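Chapter 7
When the Second Machine Arrives: Capacity in a Small Factory

By the end of this chapter you will be able to:
Find the slowest step in a simple production line
Explain the difference between what a machine can do and what a factory can do
Work out what a change of product costs in lost hours
Decide when new equipment is worth the money, and when it should wait

Opening case: Crackers at Skovar

Raffaele Amato started Skovar with one oven, a rented unit and his aunt's recipe for rosemary crackers. He mixed in the morning, baked until mid-afternoon and packed boxes by hand until supper. Shops liked the crackers and kept asking for more, so he did what many owners would do and bought a second oven. He was thrilled with it. He moved the flour store to make room, had new wiring put in, and told his biggest customer to expect a larger delivery before the December rush.

The larger delivery never went out! On the first full day with both ovens running, Skovar baked enough crackers to fill 722 boxes and shipped 200. The rest sat on cooling racks, going soft, while everyone in the building (Raffaele included) stood at the packing table folding cardboard. The new oven worked perfectly. It just wasn't the thing that had been holding the company back.

If you have ever stood in a long line at a supermarket with every shelf full and two cashiers on duty, you already understand most of this chapter. Stock wasn't the trouble there, and baking wasn't the trouble at Skovar. The step that limits everything else is called the bottleneck, and finding it is one of the most enjoyable bits of detective work in business. You need a notebook, a watch and the patience to stay in one spot longer than feels polite.

Raffaele spent a day doing just that. He wrote down when each tray left the oven, when it reached the table and when the sealed box went onto the pallet. Then he did something clever and left the ovens alone. He bought cartons that came ready to fold, moved one person from mixing to packing after lunch, and put the tape where a packer could reach it without getting up. The cost was tiny next to the price of the oven, and the racks began to clear.

Then a new puzzle turned up, as it usually does. A grocery chain called Jetdale wanted a sesame cracker as well as the rosemary one. Every switch between the two meant stopping the mixer, cleaning it thoroughly and checking for leftover seeds, and each cleaning took 2 hours. Switch once a day and you lose a good part of a shift. Switch once a week and you need somewhere to store a week of crackers. Which would you choose? Keep your answer handy, as we will test it with numbers in Section 7.3.

Key terms: capacity, bottleneck, changeover, batch size, idle time

7.1 What does capacity mean?

Capacity is the most a business can produce in a given time with the people, space and equipment it has. Notice the last part of that sentence. A brochure may tell you what an oven can bake in an hour, but the factory's figure depends on every step around it.

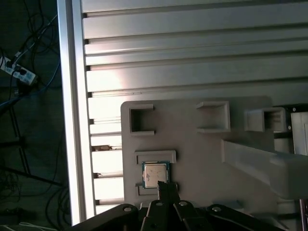 Capacity always has to be counted in something, and choosing the right unit is your first job. Skovar counts boxes, a dairy might count gallons, and a print shop might count sheets. Where the item handled is a computer processor, a small square with a silver metal top resting in a slot on a plate, the natural unit is a single piece, and you would time how long each one spends in its slot. Pick a unit that every step on the line can share, then write it at the top of your page before you time anything. In Exercise 7.1 you will do this for a business near you, so start thinking about who might let you in with a notebook.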